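Notes from the sorting bench
December 16, 2025

The cable that stopped us 13 times

If you read the last issue you'll remember I was bragging a little about the two-arm sorting cell at our Sulwood site. Well, serves me right! A week after I hit send, the right arm started dropping into a protective stop in the middle of its reach, and it kept doing it until I'd logged 13 stops and eaten a lot of crackers standing up.

The maddening part was that there was no pattern I could see. Sometimes it got through a whole pile of bricks first, sometimes it quit on the very first pick. The log gave me the same line every time, error 413, and the manual for our Pritirov controller translates that as "communication lost, wrist." Great. Lost where, though? I swapped the wrist board. I swapped it back. I reloaded the Mathew software from scratch and lost an afternoon to a license key.

What finally cracked it was slowing the arm down to a crawl and watching the cable instead of the gripper. When the shoulder swung all the way out, the cable pulled tight against its connector, and right then the status message blinked out. Once I knew where to look I could make it fail on purpose, and I did it 4 times in a row just for the satisfaction.

The safety side is the bit I'd like other benches to read. A stopped arm with a brick in its grip is not an arm that's off. On one of those early stops I reached in to straighten the bin, the link came back by itself, and the arm picked up its move where it had left it. It missed my hand, and I wasn't hurt, but I yelped loud enough to be heard down the hall. Automatic resume is now disabled on both arms. After any stop you clear it by hand at the panel, and hands stay out of the enclosure until power to the arms is off — yes, even for one brick.

The repair itself was dull. I gave the cable more slack with a bigger loop at the shoulder, put in a new connector, and did the same on the left arm while I was at it. Then it was back to the usual job, red, blue and green bricks from the middle of the table into the three-part bin. I'm going to leave it on reduced speed for a while and keep the log open next to my coffee.

The arms and the gripper at the sorting table:
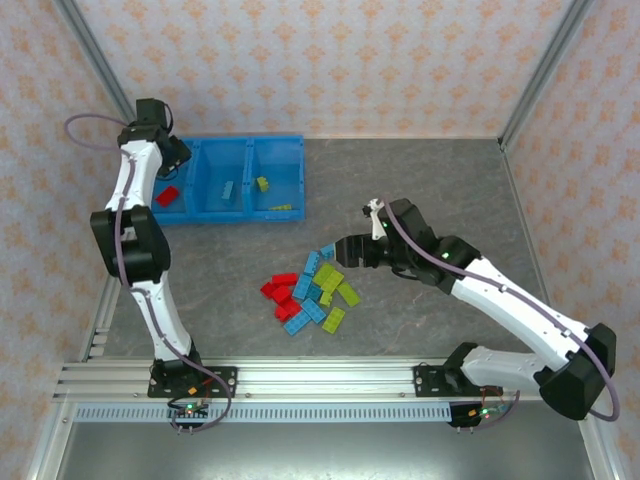
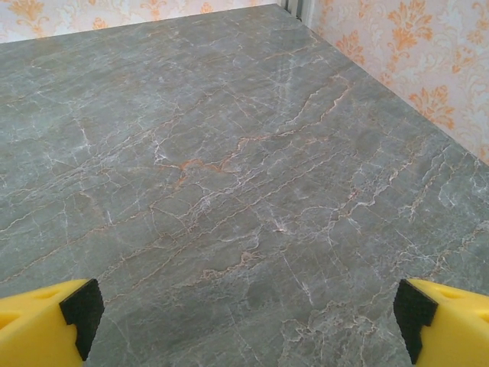
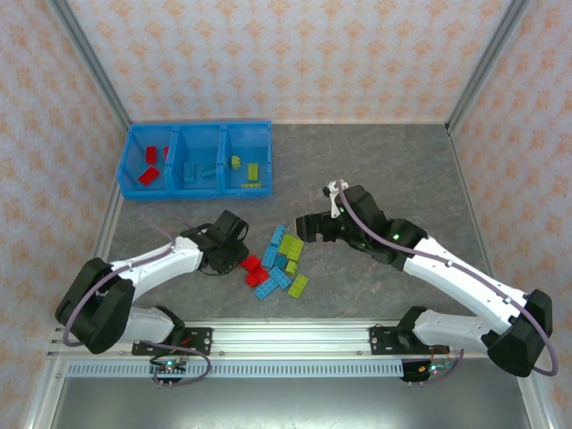
Before you run yours

If your cell uses the same controller, please check these 2 things. Move each arm by its slowest jog to the far end of its reach and look at the cable where it goes into the connector. Then open the recovery settings and see whether automatic resume is on (ours was on from the day we unpacked it). The folks at the Mukden bench checked theirs last week and found it switched on too, so I doubt we're the only ones.

I'll write up the slack measurements for the March issue. If you've had a 413 of your own, send me your log — I'd love to compare.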